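Folding on the Bed: How One Widerdale Laundry Service Gets Through a Week of Clothes

Dimasano is a wash-and-fold business run out of a two-story house at the north end of Widerdale. It has no storefront. Customers leave their bags on the covered porch before 8 a.m. and pick them up the next afternoon. The owner started it in February, four years ago, after the coin laundry on Condori Street closed and her neighbors began asking to use her machines.

She agreed to talk while she worked, on the condition that her name stay out of it. "Everybody who needs to know my name has my phone number," she said.

The washers and dryers are in the basement. The folding is done upstairs, in what used to be the guest room. I expected a long table. She has one, a Dison folding table that she bought the first year, but it stands against the wall and holds finished stacks. She folds on beds.

"A table is fine for towels," she said. "For clothes I want something with a little grip. You lay a shirt on a slick table and one sleeve goes off the side and pulls the rest with it. A quilt holds it where you put it."

The beds are raised on blocks, 28 inches from the floor to the top of the mattress. She tried them at the normal height for one winter and her back gave out. The quilts get washed every night after the last order is done. She buys them at yard sales and doesn't care what they look like, although she admits to a weakness for flowers.

On a normal week she handles 60 bags. The week after the schools go back is the worst, and the first one she ever worked nearly made her quit. I asked what takes the most time.

"Sweatshirts," she said right away. "People think it's fitted sheets. You get maybe one fitted sheet in a bag. You get five or six sweatshirts, and if there are teenagers in the house you get more than that."

The trouble, she explained, is that a sweatshirt comes out of the dryer in a ball. The sleeves work their way inside, the hood if there is one flips over, and the thick fabric holds whatever shape it dried in. Her first step is always to find the bottom hem. She takes hold of it, draws it toward her until the body lies flat, and leaves the bunched part for later.
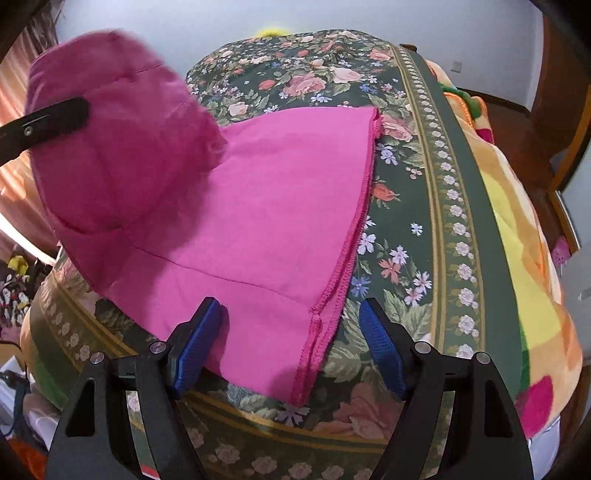 "If you start with the sleeves you're fighting it," she said. "Get the body down first. Then you've got one flat piece and the rest of it has something to line up with."

From there she smooths upward with the side of her hand, pushing the air out toward the neck. She does it in two or three passes. Then the sleeves come out, one at a time, and get laid straight across the back. The sides are turned in to the same width every time, which she measures with her forearm. The bottom comes up to the shoulders. For a hoodie she lays the hood down flat last and tucks nothing, though she used to tuck everything.

"I saw that done where you roll it up inside the hood. It's cute. Then it goes in a drawer and somebody pulls it out and it's a ball again."

She checks the seams while she goes. The stitching along the hem is where sweatshirts usually start to come apart, and she would sooner find a loose thread than have a customer find it. Small repairs are free if she has thread in the color. Anything bigger gets a safety pin and a note.

I asked whether she sorts by color before folding. She doesn't. Color matters in the basement, where reds and bright pinks are washed cold with their own kind until she knows they won't run. Upstairs she sorts by person. Each family gets a section of the bed, and each member of the family gets a pile in that section. If she can't tell whose something is, it goes on top of the whole order where it will be seen first.

Her prices are simple. A standard bag is 28 dollars, folded. It was less when she opened, and she put off raising it for two years. Bedspreads and comforters are extra and have to be arranged ahead of time. She does not iron and she does not take anything marked dry clean only.

She keeps her records in spiral notebooks, one line for each bag. Last year she wrote down 141 different customers. Some of them came once, usually when a washer broke. She has been asked to take on a motel outside town, which would have meant 200 towels a day, and she said no after thinking about it for a weekend.

"Towels all day would be easy money," she said. "I'd need another dryer and I'd have to hire somebody, and then I'm managing somebody. I like doing clothes."

Her advice for people who do their own laundry was short. Take the heavy things out of the dryer first and lay them flat, even if you aren't going to fold them until later. Don't pile warm clothes in a basket and walk away. Raise the surface you fold on, or sit down. Do the sweatshirts while you still have some patience and leave the socks for the end.

She does her own family's laundry too, after the orders are finished. Most of it, she said, stays on the chair.

Bags can be left on the porch at Dimasano from 6 to 8 a.m. New customers should call first.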